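# Best way to cut and clean up short lengths of dowel without splitting the ends?

**Perrine Brunet**

I'm putting together a set of plant supports and a couple of small hanging racks for the window in our laundry room, and I need a lot of short pieces of dowel, 22 in total. I bought the long hardwood kind from the Prosmont store, the ones in the open bin by the trim. They are thinner than a pencil, maybe a little thicker than a chopstick.

My problem is the ends. I've been cutting them with a small hand saw on the edge of the table and almost every one tears out on the bottom side. A few have split up the grain for an inch or so. I tried garden pruners and that was worse -- it crushed the end flat. I tried sanding the torn ones back but then they all come out different lengths, and for the racks they need to match.

I also want the ends rounded over a little so they don't snag on sleeves. Right now I'm doing it with a sheet of sandpaper in my palm and it takes forever and the tips come out lopsided.

I don't have a shop. I have a table, a hand saw, a utility knife, a cordless drill and some clamps. I'd rather not buy a power saw for this. Is there a simple way to do it at home?

Also, does it matter if I finish them? The racks will be in a damp room. I have most of a can of Jurkton clear coat left over from a shelf, but the label is half gone and I can't tell if it is the oil kind or the water kind.

**Gumaro Cervantes**

The tear-out is from the saw teeth pushing through the far side with nothing behind the wood. Two things fix most of it.

First, wrap a turn of masking tape tightly around the dowel where the cut goes and mark your line on the tape. Leave the tape on until after the cut.

Second, don't cut on the bare edge of the table. Get a scrap block and cut a V groove down the length of it, or just glue two strips of wood side by side with a narrow gap. The dowel sits in the groove and can't roll. Saw through the dowel and slightly into the block. The block supports the fibers at the bottom and you won't get that ragged flap.

For matching lengths, screw a small stop at one end of the block. Push the dowel against the stop, cut, slide it up, cut again. Measure only once, when you set the stop. Brush the dust away from the stop every few cuts or your pieces will slowly get shorter.

Use a fine-toothed saw. A cheap razor saw or a hacksaw with a fine blade works fine on stock that thin. Let the saw do the work and go easy on the last few strokes.

For rounding the ends, you already own the tool. Chuck the dowel in the drill, just snug, with an inch or two sticking out so it doesn't whip. Run it slow and hold a folded piece of sandpaper against the tip. Start with 120 grit and finish with 220. It takes a few seconds per end and they come out even. Wrap the part in the chuck with tape if you don't want jaw marks. Wear glasses.

What you want is a blunt, soft tip and no point. If you go too far you lose length, so do a couple of test ends on scrap and then give each one the same count in your head.

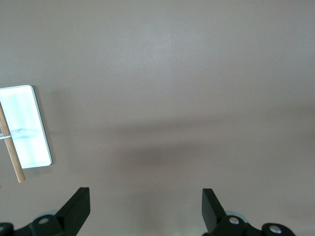 *Dowel with a blunt, rounded tip, lying across a white panel.*

I wouldn't use the mystery can in a damp room. Put some on a scrap and leave it a couple of days. If it's still tacky, get rid of it. Any new clear finish that says it's okay for bathrooms will do, and be sure to coat the end grain twice. That's where the water gets in.

**Skusilar**

just score it all the way around with the utility knife and snap it. works for me on thin ones. the ends are kind of rough but you're sanding anyway

**Perrine Brunet**

Thanks both. I made the block with the gap from two pieces of leftover trim and did six cuts with tape on, no splits. The stop is a screw for now. The drill trick worked too, once I figured out I had it running too fast -- the first one got a dark burned spot on it.

I tried the score and snap on a scrap and it left a long splinter, but mine might be a harder wood than yours.

The clear coat is still sticky after a night, so I'll pick up a new can before I do the racks.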